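4.2 Clearing small items from a table

Of the chores we tested, picking up small things left on a table looked the easiest on paper. The objects are rigid, they weigh little, and the surface below them is flat. We took it as the baseline against which the folding and sorting tasks in Sections 4.3 and 4.4 should be read.

We ran 918 attempts with the Skolden arm and its standard two-finger gripper. Each attempt began with the fingers open and the arm held over the table at a low height, with the items off to one side of the gripper (Figure 8). The arm then had 20 seconds to pick up one named item and put it in a tray. The operator could stop a run but could not correct it. Items were set down by hand and we did not fix their angle, as people at home do not line things up before asking for help.

Most failures came in the last part of the approach. The wrist camera gives a good view of the table at a distance, but as the arm comes down the target may leave the view or pass behind a finger, and the policy has to act on what it saw earlier. With low, smooth items a small error was enough for one finger to land on top and push the item away. Square items were more forgiving once the fingers were in line with two sides. When the wrist was turned too far they tended to spin, and the second try was usually worse than the first.

Spacing mattered more than shape. Where two items lay close together, the inner finger had to come down in the gap between them, and the policy often closed on both or moved the wrong one. Lau and Khamphan, who scored the runs separately, disagreed on 13 of these cases, mainly over whether a nudge to the second item should count as a fault. We counted it as one. A person tidying a desk would not mind, but the same nudge next to a cup of tea is a different matter.

We also tried the Surnstead controller on the same task, without retraining it for our table. It was slower on the approach and lost fewer items to pushing, though it ran out of time more often. Neither system is ready to be left alone with a table, in our view. Both could be useful now on a packing bench where items arrive one at a time and well apart.
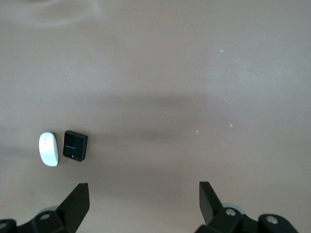

Source: wrist camera, Skolden arm. Photo: Jirayu Chareonsuk.
Figure 8. Table-clearing task, gripper open. A rounded white item and a square black one lie close together to the left, outside the space between the fingers.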